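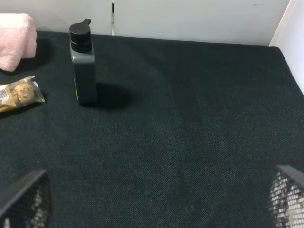 Wrist view with three items on the dark cloth: towel, wrapped chocolate and bottle.

Skulomero Grasp Study: Frequently Asked Questions

These answers are intended for partner laboratories and for readers of the Skulomero report. Questions about data access are handled by the Namley office.

What does the study measure?

The study measures how well a grasping policy transfers from one set of household items to another when the only input is a wrist camera. The policy, called Raju, receives no overhead view and no depth signal.

How many trials were run?

Each item set was used in 200 trials. Every trial began with the gripper open and ended when the item was lifted clear of the cloth or the time limit of 7 seconds passed. A trial in which the item was lifted and then dropped was scored as a failure.

What was the main result?

Raju completed 84 percent of trials on items it had met in training. Results on new items were lower and varied a good deal with shape. The full table appears in the report and should be cited in place of this page. 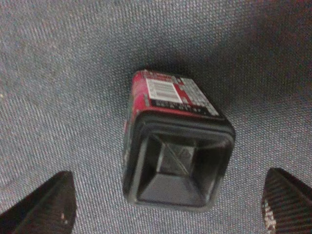

A red container on its side between the fingers, black end toward the camera.

Why are printed labels left on the items?

The study is meant to reflect goods as they are found in homes and stores. Text is often unreadable at close range, and the policy is not given any reading ability. Worn packaging is accepted, provided that the item keeps its shape.

Does the policy know what it is picking up?

No. Raju is given a target point in the first view and must keep track of that point as the arm moves. Item names are stored with the trial record for later analysis only.
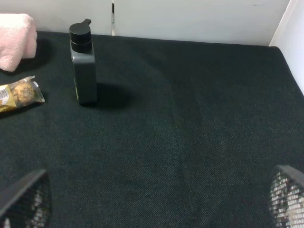 How are shadows handled?

No correction is applied. Early versions of the policy sometimes treated a dark shadow as part of the item and closed the fingers too far to one side. Training with varied brightness reduced this error but did not remove it. Dark items on dark cloth remain the hardest case.

May an item lie partly outside the camera's view?

Yes. Such views are kept in the training data. They are left out of the scored trials only when the target point itself cannot be seen.
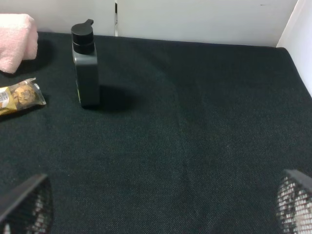
Was the arm ever guided by a person?

Training examples were recorded under human control. Scored trials were not. An operator could stop the arm at any time, and each stop was counted as a failure.

Can another laboratory repeat the study?

Yes. The Skerkport site repeated the protocol with 2 item sets of its own, and its notes are included with the report. Laboratories should record the cloth, the lighting and the camera mount used, as small changes in any of them can affect the success rate.

Are the trial records available?

Records may be requested from the Namley office. Requests are reviewed each Thursday. Please state the item sets required and whether failed trials should be included.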